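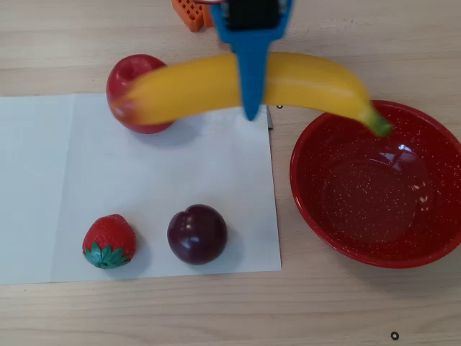 Attachment 1: gripper holding the banana near the middle, stem end over the rim of the bowl.

Ticket 403
Product: Jivance bench arm, fruit set
Site: Prernari packing room, practice table
Opened by: Giuliana Restrepo, shift lead
Assigned to: Jhosep Zapata, Jivance support
Priority: Normal
Status: Closed

Problem as reported

The banana does not end up in the bowl. The arm picks it, carries it over and lets go when only one end is past the rim, and it rolls back onto the table. Apple, plum and strawberry are fine. We had the same thing on the early shift and the late shift with different people at the table, so I don't think it's how anyone lays the fruit out.

It matters more than it sounds like. Since June the rule here is that the practice table has to complete a full round before the arms on the line are released. Until then the packers fill gift boxes by hand, and the person signed on to the table can't do anything else. This morning we were still on hand packing at 9:40.

Giuliana

Reply, Jhosep Zapata

Thanks, the attachment helps. Please send:

1. The grip close value for each item (Settings, Items).
2. Whether the banana is set up as "round" or "long" in Sotelo.
3. One view of the table from the front with the gripper open and the fruit laid out.

Please don't change anything yet.

Reply, Giuliana Restrepo

Grip close is 55 for all four. Banana is set to "round". I didn't know there was a choice. The items were entered by the installer and none of us has had a login for that page until last week.

Front view attached.

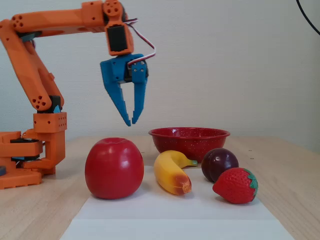
Attachment 2: front view, gripper open. Apple, banana, plum and strawberry on the paper, bowl behind.

Reply, Jhosep Zapata

"Round" is the cause, or most of it. With a round item the release point is worked out from the place where the fingers hold it. The software assumes the rest of the item is close to that point. A banana held at the middle has a good length sticking out on both sides, so the release comes too early.

Please do this in order:

1. Stop the round and send the arm to rest.
2. In Sotelo, open Items, Banana, and change the shape to "long".
3. Leave grip close at 55.
4. Save, then reload the item list. Saving alone does not send it to the arm.
5. Run the banana by itself, then a full round.

Reply, Giuliana Restrepo

Steps 1 to 4 done. At step 5 the arm stopped with "item log full, 700 of 700" and would not start. Cleared the message, same again.

Reply, Jhosep Zapata

Separate problem. The item log holds 700 entries and has to be exported before it will take more. Go to Logs, Export, then Clear. It should have been doing this every night through your Fumon server. Can you check whether the Fumon job is turned on?

Reply, Giuliana Restrepo

It was off. IT turned it off when they moved the server and didn't know what it was for. It's back on and set for 5 a.m.

Exported and cleared. Banana alone is good. Full round is good. Arms on the line released.

Two things while this is open.

First, the packers want to be able to pass the round themselves when it's clear the fault is in the settings. Right now they stand and wait for me, and I'm often on the dock. Several of them packed fruit by hand for years and can see from across the room that a banana is being let go too soon. They have no button to say so. Can they get a login that lets them change an item's shape?

Second, the time lost on the table is being counted against the packing rate on their shift sheets. I've raised that with our own management, but I want it written down here that the stop came from a setup value and not from the crew.

Reply, Jhosep Zapata

On the first: yes. There is an "operator plus" role that can edit item shape and grip close but not arm speed or the stop limits. Send me the names and I'll set them up. Passing the round is still a shift lead action and I can't change that from here.

On the second: noted. Cause of stop recorded as "item shape entered wrong at installation". You can print this ticket for the shift sheets.

Reply, Giuliana Restrepo

Names sent. You can close it.

Closing note, Jhosep Zapata

Cause: banana set as "round" at installation. Second cause: nightly log export turned off after server move.
Fix: shape changed to "long", export job restored.
Open item: installer's checklist to include item shape. Passed to the installation team.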